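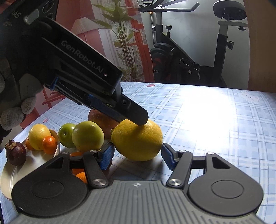
3 min read

I went to the open day at Kisley on November 11, 2021, because our packing firm, Salard, is thinking about renting a set of hand-held grippers for one season. Verstraete, who offers the rental, had promised that visitors could try everything themselves, and this was true.

The visit started with a talk of 20 minutes. Deok-su Nam explained the service: you receive the grippers, your own people pick up your own goods with them, and the recordings go back to Verstraete, where they are used to teach a robot arm. I asked who owns the recordings afterwards. He said the customer does, but I would like to read this in the contract.

Then we could work at the fruit table. You hold the tool in your hand and the two jaws close from the sides. The pads are blue and have a texture. I began with the big yellow citrus — a difficult choice, as I needed both jaws wide open and I came too low the first time. The mangosteen on the plate I found easier. My colleague from Solent preferred the apples, and she complained of a tired wrist after two rounds.

What I liked less: the price list was from October and already not valid, and the smallest contract is for 21 days. For a small firm this is long. Spare pads are sold only in packs of 100, which I did not understand, and Mr Nam promised to ask.

We will request a trial for our pear line in spring. The bus back to the station leaves from the side gate, not the main one.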